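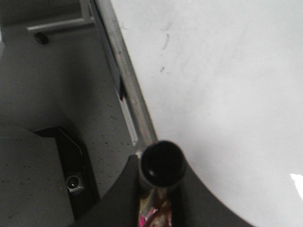 Koppel: marks made by dry-erase markers on white surfaces

Version 2. Maintained by Gediminas Stankevičius. Complaints go to Urmas Kairys, who enjoys them more.

Koppel is a table of 1,319 pen strokes on white surfaces, with scans where we have them, and a record of how well each stroke came off again. It began as a disagreement over which of the markers in the drawer should be thrown out. The drawer is as full as ever. The table has grown.

What's in it

strokes.csv has one row per stroke
pens.csv has one row per marker, 31 in all
surfaces.csv lists whiteboards, tabletops and one refrigerator door
scans/ holds 165 scans at whatever resolution the scanner felt like
notes.txt should be read before you email us

Columns in strokes.csv

stroke_id: An integer. Gaps are strokes we withdrew. Please don't ask for them back.
pen_id: Matches pens.csv.
surface_id: Matches surfaces.csv.
direction: down, up, left, right or wander. "Wander" was meant to be a line and had other ideas.
darkness: 0 to 5, judged by eye against a printed strip. A 0 means the pen touched the board and left no opinion.
skips: yes or no.
wipe_1, wipe_2: What was left after one pass of a dry cloth, then two. Values are clean, ghost and still there.
remark: Free text, mostly Urmas.

Columns in pens.csv

pen_id, body_color, cap_color, tip_color, tip_shape, label_state, wrapped.

Cap color and ink color are separate facts, and we have learned to keep them in separate columns. Caps migrate. If you train anything to guess the ink from the top end of the pen, it will do about as well as a visitor to our office.

label_state is readable, worn or gone. Several of the barrels carry print that no longer helps anyone, so we gave up on listing makers and dropped the column.

wrapped is yes when there is tape or plastic around the barrel. We started recording it after a pen with a lot of tape on it was entered twice as two different pens, a week apart, by the same person. The person has asked to be described as "the maintainer."

Subsets

Fonura is the tidy part: straight strokes, one whiteboard, one cloth. Use this one for anything with a deadline.

Pluvden is everything drawn near the bottom of a board. Strokes that run down to the ledge have their own way of ending. Some stop dead, some get a small foot, and a few carry on along the ledge as if it were part of the plan. The end column here is filled in for every row. In Fonura it is blank and will stay blank.

Broken is what it sounds like. It covers the 11 pens with split, frayed or pushed-in tips. The name was a temporary folder name and is now in two people's scripts, so it stays.
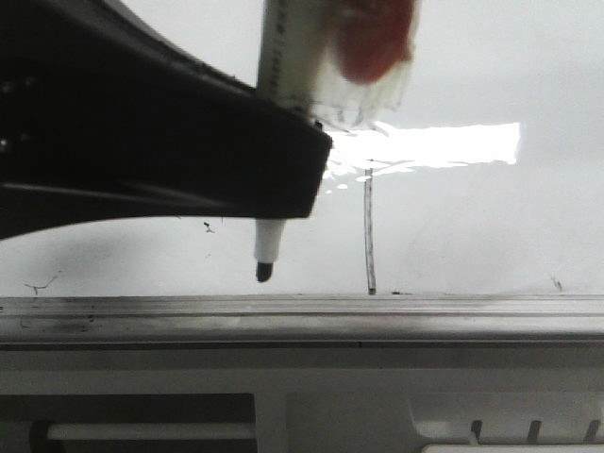 How darkness is judged

1. Put the printed strip next to the stroke.
2. Look at the middle third of the line. The start is always darker and the end is always an embarrassment.
3. Move your head until any glare is off the line. A shiny board will hide a perfectly good stroke behind the reflection of a lamp, and a number of early rows were scored 1 for this reason alone. They have been rescored.
4. Write the number down before discussing it.

Both of us scored every stroke in Fonura. Where we differed by one, the lower number went in. Where we differed by more, we went and had coffee, then did it again.

Smudges and strays

White surfaces are never as white as you remember. Tabletops collect gray clouds and small curved marks that look very much like the beginning of a letter. Anything on the surface before a session gets surface_state = marked, and we don't clean it off. Cleaning it off was tried in July and took most of an afternoon, after which the table had cleaner smudges.

Known problems

Thin strokes are over-represented. We like thin strokes.

The refrigerator door has only four rows, all drawn by the same pen, and somebody needed the milk.

Two cloths were used across the whole collection, and the second is better. The change happened on 16/03/2023, and rows before it should not be compared with rows after it on wipe_1. On wipe_2 it makes little difference.

Four rows in Broken have a darkness of 5 and skips = yes. Both values are correct. Look at the scans if you doubt it.

Use

Take it for any purpose that doesn't involve telling us which pen to buy. Credit Koppel by name and give the version number. If you find a row that is wrong, send the stroke_id and what you think it should say. "Looks off" goes to Urmas, along with the replies to it.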